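Speaker notes: Coming when called, and why dogs stop doing it
Owners' evening talk, Mava training hall
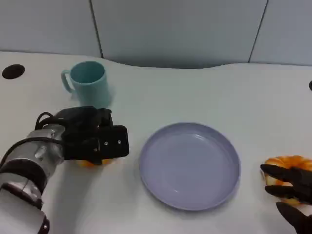 Coppens, 26 March 2023

Start on time. Doors stay open for latecomers, so keep the first few minutes light.

Welcome, restrooms on the left, no dogs tonight. Questions at the end, but if something makes no sense, stop me.

Opening question to the room: how many different words do you use to call your dog? Let them shout a few out. Usual answers are come, here, the name, the name said angrily, and a whistle. Point out that the dog has to sort through all of those.

Slide: one word, one meaning

Pick a word you don't use for anything else. If "come" has been yelled across the park for a year with no result, drop it and start with a new one. The old word isn't ruined forever, but it's faster to teach a fresh one than to repair it.

Say the word once. Wait. If the dog doesn't move, go closer and make it easy. Repeating it teaches the dog that the first four don't count.

The name is for getting attention. The recall word is for coming all the way in. Keep them separate if you can.

Slide: the Ester story

Ester was my own dog, a hound mix. Came perfectly in the kitchen, came in the yard, and at the field by the water tower she was gone. I thought she was being stubborn. I had never practiced in a place with rabbits. I'd gone from the kitchen to the hardest place in the county with nothing in between.

Pause here. People usually have a story like this and want to tell it. Take one, then move on.

Slide: building it up

Indoors first, across one room. Then from another room. Then the yard. Then a quiet street on a long line. Parks come much later.

Long line goes on a harness, never on a collar. Show the line. Pass it around so they can feel the weight. Mention gloves.

Keep sessions short. I do 2 a day with a new dog, a few calls in each, and quit while the dog still wants more.

Food: use something good. Dry kibble in the park is not going to compete with a squirrel. Chicken, cheese, whatever your dog likes best and can eat safely. Skip this part if we're running behind, it's on the handout.

Slide: what goes wrong

Calling the dog only when the fun is over. Call, reward, let the dog go back to what it was doing. Most of your calls should end that way.

Scolding a dog that came late. It still came. Pay for it.

Grabbing at the collar. Practice touching the collar and then feeding, at home, so a hand coming down means something nice. Demonstrate on the stuffed dog.

Calling when you already know it won't work. Go and get the dog.

Slide: the Cukeck notebooks

Last December the Cukeck group finished its practice notebooks. Owners wrote down every call, where they were, and whether the dog came. One household logged 386 calls. In the first week outdoors their dog came some 70 percent of the time, and they were disappointed. Explain that this is a normal place to be, and it tells you to move back a step.

Don't read out the whole table. If anyone wants to see it, it's in the folder at the front.

Slide: older dogs and rescues

Same steps, same order. Check hearing with the vet if an older dog has quit responding. For a deaf dog, teach a hand signal and use the long line outdoors.

New rescue dogs: no off-leash time until the recall is solid on the line. Fenced areas are fine, but check the fence and the gate latch yourself.

Homework: pick your word tonight. Tell everyone in the house. Ten easy calls tomorrow, all indoors.

Questions. Likely ones are e-collars (we don't use them, say so briefly), whistles (fine, same training as a word), and dogs that take the food and run off (feed several small pieces, one after another, close to your legs).

Handouts on the way out. Sign-up sheet for the field class is by the door.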